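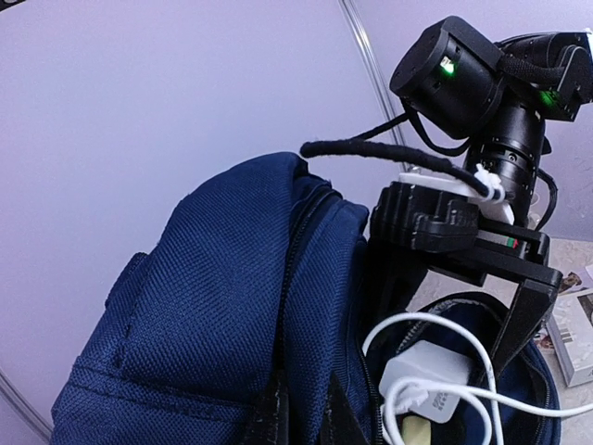 The navy backpack, up close.

Moving our mailing list from Midari to Wekamine this weekend. Posting the steps as I go for Kirsty Lamont and anyone else who has to do the same.

1/ Export first. In Midari go to Contacts, then Lists, then Export. Choose CSV. The Excel option drops the consent column.

2/ Open the file and check the headings. Ours had 21 columns and Wekamine will only take 16, so I deleted the old survey fields.

3/ In Wekamine, go to Settings, then Connections, and create a new key. Give it a name you'll recognise. Mine is Brundodley-main.
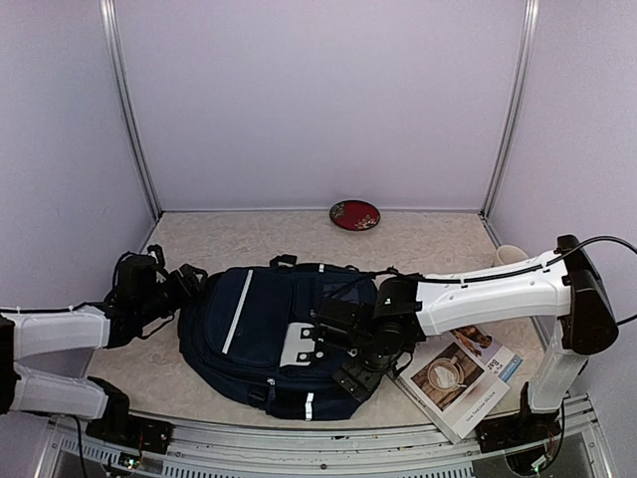

Backpack lying flat, two arms, cup at the back.

4/ Copy the key straight away – it's shown once. If you lose it, delete it and make another.

5/ Permissions: contacts and sending only. Beverley Rudd set ours to full access last May and we spent ages undoing it.

6/ Import a small batch before the whole list. I did 40 addresses. 2 bounced, both old typos of ours.

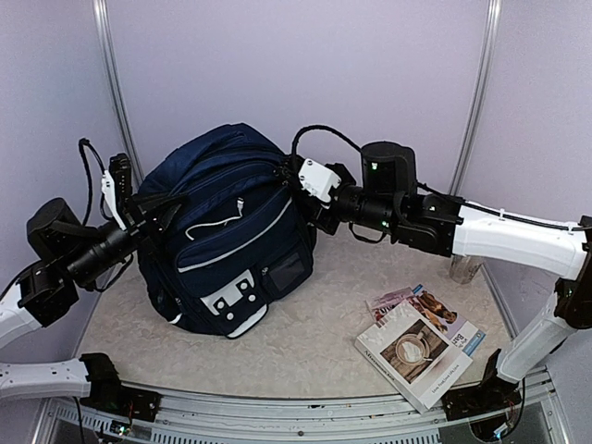
7/ Unsubscribes are a separate export. Load them before you send anything. Menu is Contacts, then Suppressed, then Upload.

8/ Send a test to yourself and one other person. Randa Kanaan got hers in the junk folder, so I still have the domain records to sort out.

9/ Leave the Midari account open until the first proper newsletter has gone. Will add the domain settings tomorrow.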